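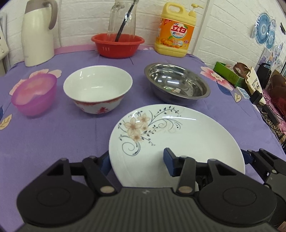 To: the Bellgate viewers list
Date: 2026-10-26
Subject: Re: Bellgate renewed, and the two-part finale

> The news is up on the fan site. Bellgate has been picked up for
> another season, and the word is that they're finally going to
> explain what happened at the Clukbridge station. I think this
> is the best thing that could have come of that ending. The
> writers clearly had a plan all along, and if you go back to
> episode 2 the signs are all there. The stopped clock, the
> letter, the boat. I don't see how anyone can still call it
> padding. New episodes in April!

Glad you're pleased, but I'd like to see where "clearly had a plan" comes from. I went back to episode 2 last night on your say-so. The clock is stopped, yes. It's also stopped in the pilot and in the one with the flood, and in the flood one it shows a different time. Either that's a clue or the prop got bumped. My money is on the prop.

The letter I'll give you, sort of. It has the Aebischer family seal on it, and the Aebischers matter a lot later. But they matter in a way that contradicts the letter. In the letter the old man is alive and writing from Atgate. By the middle of the season he's been dead since before the war and we get a whole funeral flashback to prove it. I've seen people on here say the letter is forged. Fine, by who? No character has ever brought it up again.

As for the boat, there are boats in every episode. It's a show about a harbor.
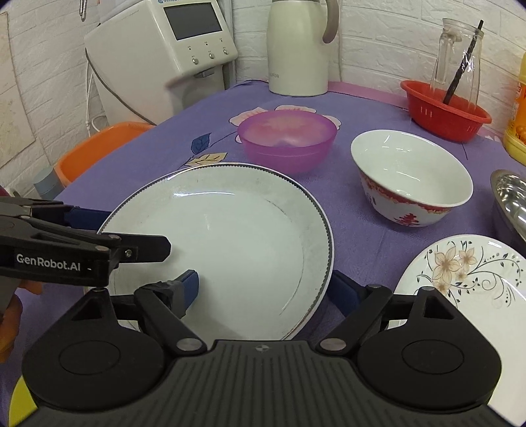

Large white plate, gripper open on both sides.

My bigger problem is the renewal itself. The finale was sold to us as an ending. That was the whole pitch, one story, over and done. Then the last four minutes undo the trial and put the sister back on the train, and a week later there's another season. I don't believe those four minutes were in the first script. They're lit differently from the rest of the episode and the sister's hair is longer.

I also counted, since the subject comes up every time somebody says "padding." The season ran 452 minutes without the recaps. I went through with a notepad and marked every scene that either moved the plot or told us something new about a person. I got 265 minutes. You can argue with my marks, and somebody will, but I was generous. I counted the picnic.

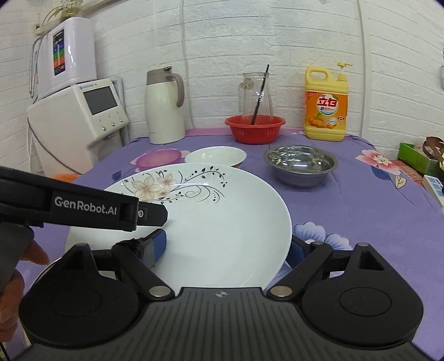

The dinner plate again, with a finger pad at the near rim.

What's left over is people walking to the station, people walking back from the station, and that fog. I like the fog. I don't like it enough to pay for another month of it.

On the "explanation" of Clukbridge, I followed the link and then the link behind it. The fan site is quoting a blog, and the blog is quoting a comment under a review. The comment says "I hear they're going to deal with the station." Deal with could mean anything. They could burn it down in the first scene and never mention it again, like they did with the hotel.

I'll watch the first one in April, same as everybody. If the old man turns up alive in Atgate with a straight face I'm out.

One list matter while I'm writing. Please trim your quotes. The last digest had the same message in it 17 times, and I get it on a phone.

And does anybody still have the pilot with the original music? The copy up now has a different song over the opening and I'd like to compare the two before I start complaining about that as well.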